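3.2 Items, basket and table

The tidying task was set up in the Hamton room on a white table with faint gray veining. Items fell into two groups, rigid or nearly rigid things such as paper cups, and soft things such as folded cloths. Each round began with the items spread on the table and ended when the person seated at it said it was clear. The instructions did not say what clear meant. In the earlier Killham study the end state was fixed in advance, and most rounds there finished with the same layout, so we left it open.

Put-away went into a rectangular, open-topped storage basket with perforated sides (Figure 2). Baskets of this kind are common in homes and offices and have no inner divisions, which leaves the order of packing to the person. Paper cups were the item most often picked up first. They take up a lot of room for their weight, and a cup laid on its side blocks the space next to it unless a second cup is nested into it.
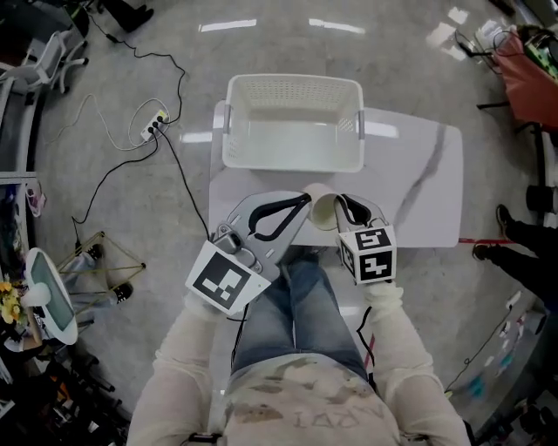 Figure 2. A paper cup in hand at the table, with the put-away basket at the far end.

We logged 1340 put-aways over 16 rounds. A put-away was counted when an item was let go inside the basket and stayed there until the end of the round. Items taken out again and moved were counted once, at their final place. Rounds interrupted by talk were kept.

3.3 The room

The room is open and bright, with long fluorescent fixtures on the ceiling and a brick section in one wall. Open shelving runs along one side and holds assorted small items. We did not ask for the shelves to be tidied, and they are left out of the counts. Carrillo coding sheets have a separate line for shelf use, which we kept blank.

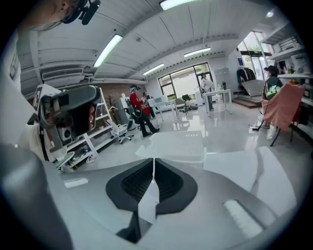
Word count (main text): 2405

3.4 Folded cloths

Cloths were harder to code than cups. A folded cloth can be set down flat, dropped in, or pushed into a gap, and the fold may open on the way. We used two codes, kept and lost, for the state of the fold at release. Slightly frayed edges were not treated as damage. Cloths went in late in most rounds, usually on top, and the Losent scheme would score this as filling. We score it as placing, the same as for any other item.
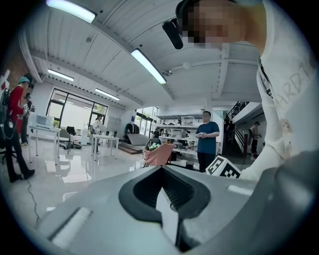
A comment on the August draft objected that a cloth laid over cups is really a cover, and that anyone who keeps a basket at home would call it finished at that point whatever was still on the table. We have not added a third code for covering. The late rounds were read again with this in mind, and the passages concerned are marked in the coding notes.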